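About the Furnevau Robotics Club

Students who teach machines to do small household work

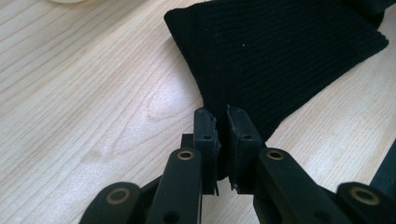 We are the robotics club of the Ridgeway technical school. We meet in a room on the ground floor, at the end of the corridor, next to the place where the bicycles are kept. The club is open to every student of the school, also to those who have never held a screwdriver. Many of our present members came in the first time only to wait for a friend.

The name Furnevau was given by the first group of students. It was the name of the street where they rented a garage before the school offered us a room. We kept it when we moved, and it is still painted on our toolbox.

What we do

In the beginning we built line followers and small cars, as most school clubs do. We still build them with the new members in the first weeks, and we enjoy it. But for the older students we wanted a longer task, and we chose cloth. A machine can pick up a box quite well. A sock, a glove or a kitchen towel is much more difficult, for the shape changes each time you touch it.

Our main project is called Zevis. The members work with hand-held grippers. A student holds the tool, closes the fingers on a piece of fabric, and does the task slowly and with attention: picks up a corner, lays it flat, folds it over, puts it on the pile. A camera on the tool records the work. Later the programming group uses these recordings to train a model, and the model is tried on the small robot arm in the other half of the room.

We use ordinary clothes and pieces of knitwear which the families bring to us. Ribbed fabric is interesting for us, because it stretches in one direction more than in the other. Black fabric is the hardest of all. The gripper is black also, and on the recording it is not easy for the program to find where the finger ends and the cloth begins. One of our groups spent the whole of May on this question only. They tried different lamps, different places for the lamps, and finally a different way of marking the edges by hand. The results became better with light from the side, but we do not consider the question closed.

By the end of this school year we had collected 2,085 recordings. The goal we wrote on the board was 2,000, so we are satisfied. Not all of them can be used. Some are too short, and in some the student forgot to close the fingers at the end. We keep those in a separate folder, and new members study them to learn what to check.

How the club is organized

The club has places for 16 members. We meet 2 times a week after lessons. The first meeting is for building and repair. The second one is for recording and for programming. A member may choose one group or take part in both, but we ask everyone to try each kind of work during the first term.

In the building group you learn to draw a part, to print it, to drill it and to fit it. The pads on the fingers of the grippers are replaced by the students themselves, and so are the joints when they become loose. It is simple work, but it must be done with care. If one finger closes earlier than the other, the cloth turns in the grip and the recording is spoiled.

In the programming group you learn to sort the recordings, to label them and to write short programs. We begin from zero. The older students sit beside the younger ones and explain, and the teacher helps when both of them are stuck.

Each meeting closes with ten minutes of cleaning. The tables must be free, the batteries must be on the charger and the grippers must be back on their hooks. We are rather strict about this.

Competitions and visits

Once a year we go to the Jiltley Cup, a regional meeting for school teams. The tasks are announced on the day, and each team has one morning to prepare. Our best result until now is a second place in the sorting task. In the folding task we finished lower than we hoped, as our arm dropped the towel in the final round, and then picked up the tablecloth of the jury. The jury was very kind about it. The team has written a good report about this day, and it can be read in the club room.

We also show our work at the open day of the school. Visitors can take a gripper in their own hand and try to fold a washcloth with it. Small children are often better at it than their parents. If you come, please allow some time, as there is usually a line.

What we ask from members

You do not need to know programming, and you do not need to buy anything. The tools, the computers and the safety glasses belong to the club. We ask that you come regularly, that you write in the logbook what you have done, and that you tell us when something is broken. A broken part is a normal thing here. A broken part which was put back in the drawer without a word makes much trouble for the next person.

Long hair must be tied and loose sleeves must be rolled up when the arm is switched on. Food stays outside of the room.

Joining the club

The registration for the next school year is open until July 30, 2021. The form can be taken from the school office, and it must be signed by a parent if the student is a minor. If there are more forms than places, we make a waiting list, and usually some places become free after the first month.

We are also glad to receive old clothes for our recordings. They should be washed and without buttons or zippers if possible. Dark knitted things, towels and scarves are welcome most of all. Please leave them in the box beside the door of the club room, or at the school office during opening hours.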